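Humbridge Homeowners Board > Walls, Paint and Finishes > Is "one coat" paint ever one coat?

gritty_primer
Member

I'm repainting a workroom and the guy at the Odley store is pushing their Dwivedi One Coat in a light gray. It costs almost double what I normally pay. The can says one coat over any color. I have heard that line before, in the last house, and I ended up doing 3 coats over a tan wall and still saw tan by the window.

Has anyone here put it on one time, walked away, and been happy a month later? I don't care what the label says or what the store display looks like. The room is 600 square feet of wall if I leave the closet out of it.

tallowbrook
Senior Member

I used it in May on a hallway. One coat, white going to gray, done before lunch. Looks fine to me. You need a thick roller and you can't stretch it. If you try to get the coverage printed on the can you'll be rolling it out too thin and then blaming the paint.

gritty_primer
Member

So it covers in one coat if I buy enough paint for two. That's kind of my point.

Also white to gray is the easy direction. Anything covers white.

tallowbrook
Senior Member

It's one trip around the room and one cleanup. That's worth money to some of us. I didn't say it was cheap.

mudandtape
Member

I'm with gritty on this. I've painted for a living on and off and I've never seen a one coat job that would pass with a lamp held next to the wall. You get roller lines, and you get a dull patch every place the drywall was mended. People stand in the middle of the room at night with the ceiling light on and say it looks great. Sure it does. Wait for the morning sun to come in sideways.

Most of the time they skipped primer too, and then the paint gets credit for work it isn't doing.

harborlint
Member

Plain light gray is pretty forgiving though. I like it behind white furniture, it doesn't go yellow on you in the evening like cream does. This is the kind of combination I mean, white top, light gray wall, no pattern anywhere:

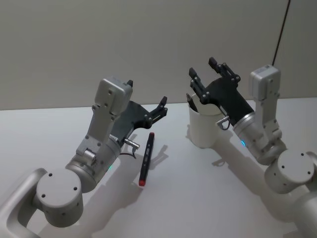 Hakimby says the shade is never the problem, it's the sheen. Flat hides a thin coat and satin shows every pass of the roller, so any test done in flat tells you nothing about the satin can sitting next to it on the shelf. I had that argument at my own kitchen table and lost it.

mudandtape
Member

That I agree with. Flat forgives a lot. But then you can't wash it, and in a workroom you'll have marks at elbow height within a week. So you pay extra for one coat in flat, and next year you paint again. Great savings.

gritty_primer
Member

They only had it in flat and satin when I went in. The clerk couldn't tell me which one the store display was painted with. He guessed satin. I would bet on flat.

pondrow
New Member

Long time reader. My brother-in-law bought five gallons of the satin for his garage and got two coats out of it, and he needed both. Same brand. He called the number on the can and they told him the wall was "not properly prepared." What wall ever is?

tallowbrook
Senior Member

Did he wash it first? A garage wall has dust and grease all over it. No paint sticks to that.

pondrow
New Member

He wiped it down. I don't know how well. I wasn't there with a clipboard.

harborlint
Member

gritty, why not buy a quart and do the wall behind the door? Do one half once and the other half twice. Let it dry overnight and look at it in daylight. If you can't find the line, buy the expensive stuff and enjoy your weekend.

mudandtape
Member

Use the same roller cover you'll use for the whole room. And paint over the worst spot you have, no cheating with the clean bit up by the ceiling.

gritty_primer
Member

Fine, I'll get a quart. In satin. I still think I'll be opening a second can of the cheap stuff by the end of it. Will post what I find, good or bad.

tallowbrook
Senior Member

Roll it on thick!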